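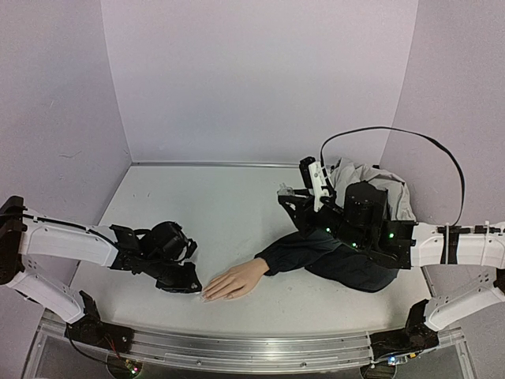 Changed the broadband backup line at the office last month and logged the lot. Posting the numbers in case they help anyone on a similar setup. 1/9

Old arrangement: main fibre from Sonance, failover to a mobile router on the windowsill. The failover worked on paper. In use it took 143 seconds to pick up, long enough to drop every call in progress. 2/9

Most of that delay was the router waiting for three failed pings, spaced far too wide. The factory setting is fine for a house. It is no good for a phone system. 3/9

New arrangement: second fixed line from Hedo, different cabinet, different duct into the building. Check the duct before you sign. Two suppliers on one duct is one line with two bills. 4/9

I cut the ping spacing to two seconds and pointed the test at three separate addresses. One address is a mistake. If it goes down for maintenance your router will decide the whole internet has gone. 5/9

Log from June to the end of last month: 3,267 test failures recorded, of which 1,851 were single lost packets with no effect on anything. Do not switch lines on a single lost packet. 6/9

Another 133 came from the Carré switch in the hall cupboard restarting itself. Firmware update cleared it. I had blamed the supplier for most of the summer, so apologies to their support desk. 7/9

Things still not right: the door entry system holds on to its old address after a switch and needs a restart by hand. The Dristirura software has a setting for this, greyed out on our licence. Ticket opened November 6, 2023, no reply so far. 8/9

If you only do one thing, pull the main cable out during working hours and time what happens. Warn people first. I will add the router config once I have taken the passwords out of it. 9/9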